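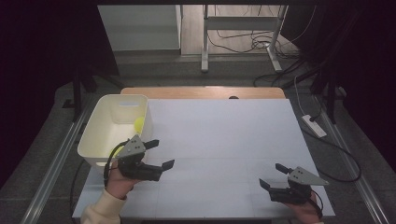 Demonstration work at Skornerel

Demonstration work (on the floor we just say "demo") is the job of doing a task by hand, over and over, with a pair of hand-held grippers, so that a robot arm can later be trained to do the same task. At Skornerel it grew out of the sorting room at the Adams building, and it's now a regular part of the shift for people who used to do nothing but sort. I'm one of them. I wrote most of this entry for the shop wiki and the rest has been patched in by whoever was annoyed enough to fix it.

Background

Skornerel handles returned sporting goods. Stuff comes in mixed up, often with no packaging at all, and has to be looked at, sorted and put in the right bin. Before any robots, every bit of it went through somebody's hands. On a good shift one sorter could clear 700 loose items, and you felt it in your thumbs by the weekend.

The first machine we got was the Turkar, a fixed conveyor unit that pushed things off the belt by weight. It was great with shoes in boxes and hopeless with anything round. Balls rolled straight off the paddle and under the line, and somebody had to crawl after them with a broom handle. The Turkar is still running, boxes only, and I've got nothing against it these days.

After that came Flulleo, our name for the two-armed setup and for everything that goes with it: the arms, the software and the demo tables. The demo pages on this wiki start on 11/6/20, and the oldest ones are mostly arguments about where the tables should go.

How the work is done

You stand or sit at the table with one gripper in each hand. You pick things up with the gripper fingers, never with your own, and you put them where they belong. Each run through the task is called a take. A take starts with both grippers open and empty over the table and ends the same way, and if you forget the ending (everyone does in their first week!) the take gets thrown out.

The grippers have two fingers each, so forget whatever you know about picking up a ball. You come in from the sides, keep your wrists level and close slowly. Tennis balls are what we start new people on. They're forgiving, they squash a little, and when one gets away from you it doesn't hurt anybody. Golf balls are awful. Hand weights are fine once you've learned to use both grippers together, though the takes are tiring and we swap out more often.

Then there's the cable. Each of our grippers has one, and it wants to wrap itself around your hand. Let it hang to the outside before you begin and don't fight it in the middle of a take. If it catches, stop, untangle and start over.

Speed isn't the point. That was the hardest thing for me to get used to, after years of watching a rate board. On demo you want to be steady and a bit boring. A fast take full of little jerks and second tries teaches the arm to jerk and try twice, and then you get to stand next to it on the line and watch your own bad habits come back at you – I've seen my own wrist flick over there and it's a very odd feeling.

Shifts and pay

Demo blocks run two hours with a 10 minute break in the middle. You can do one block per shift, or two if you ask for it and your lead says yes. There are 8 people trained for it at the moment. The rest of the shift is regular sorting, inspection or running the line.

Pay was the sore spot at first. Demo was paid at the sorter rate, and the argument from our side was that we were teaching, so it should go at the trainer rate. It took until September to settle. Demo hours are now paid as training hours, and they count toward moving up a grade the same as forklift hours do. If your slip doesn't show them on a separate line, take it to the office, it's usually a badge problem.

What changed for the people in the sorting room

I get asked about this more than anything else, mostly by new hires and once by my own mother.

Nobody in the room was let go when Flulleo came in, but I don't want to make it sound rosier than it was. Four people who left that year weren't replaced, and the evening shift got smaller. Those of us who stayed do less lifting and a lot more looking. The arms take the plain items, so what reaches a person is the weird stuff: the split glove, the racket with somebody's name burned into the handle, the bag that's still got a wet towel in it. I like that part. Some of my coworkers miss the plain items, which you could sort half asleep while you talked about your kids.

The talking is a real loss, by the way. Demo tables are set up apart from each other with curtains between, and you can't chat much while you're trying to hold your wrists level. We've made up for it a little by taking our breaks at the same time.

Sieglinde Kasten, our shift lead, has argued from the start that anyone who gives demos should also get to say when the arm isn't ready. She got her way. A sorter can now pull an item type off the arms and send it back to hand sorting without asking anyone upstairs. It's been done 7 times that I know of, and two of those were me, both over swim goggles. (The straps! Don't get me started.)

There's also the matter of who knows what. The old hands carried a lot in their heads about how to tell a dead ball from a good one or how to hold a ski boot so the buckle doesn't bite you. Some of that goes into the takes. Plenty of it doesn't, and I'd still send a new person to stand next to an experienced sorter for a week before putting them anywhere near a gripper.

Common complaints

Sore forearms top the list. The grippers aren't heavy but you're holding them out in front of you the whole time, so rest your elbows between takes and adjust the table height before you begin. The tables do go up and down, the switch is underneath.

Cords on the floor come next. Walk around the back of the station and never cut through between the stands, and if you find a plug lying loose, tell the lead before you put it back in.

People also complain about doing the same take again and again. I do too. Changing where the bin sits helps, and it's wanted anyway, so move it around a bit every few takes and write the change on the sheet.

Terms you'll hear

Take: one run through a task, open grippers to open grippers.

Dud: a take that gets thrown out.

Handback: an item type returned to hand sorting.

Ghost: a habit of yours that shows up in the arm. Mine is the wrist flick, and Sieglinde's is a tiny tap on the rim of the bin before letting go.

See also: Turkar jam clearing; Inspection grades; Break schedule, Adams building.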